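4.2 Bedroom Tasks with the Ralness Handheld Kit

The Ralness kit is sold by Morholm as a complete way to collect manipulation data in the home, and the brochure promises that any household member can be productive within 22 minutes. We timed only ourselves, and we would rather not publish the result. The kit consists of a hand-held gripper with a wide-angle camera, a charging dock, and a manual whose chapter on bedrooms is 2 pages long, one of them blank.

Our interest was in waste bins. Small bins are a fair test of a gripper tool because the rim, the inside, and whatever people throw away all ask for different grasps. Figure 3 shows the jaws on either side of a bin with wrappers in it, on a tiled bedroom floor. The dark interior is hard on the camera's exposure control, particularly with sunlight coming in on the same view, and the red wrapper keeps little of its lettering.

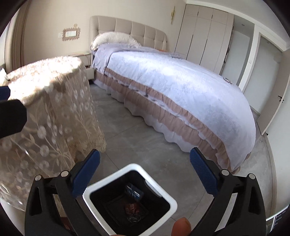 Figure 3. Bin task in a furnished bedroom. The textured blue finger pads slant inward over the bin; the bed and its ruffled skirt are behind.

4.3 Grip and Wear

Morholm rates the finger pads for 2000 grasps. Ours were replaced well before that, after one operator (Bereket Mamo, who has asked to be named) developed a habit of closing the jaws on door handles to see what would happen. The spare pads fit on the first try, which we cannot say of the spare pads in the competing Sarantis kit.

Crumpled film remained the worst material for both products. With the Ralness pads it tended to slide down toward the pivots and stay there, so that the next grasp began with an uninvited guest. The vendor's suggested remedy, a firmware update issued in June, improved the battery indicator.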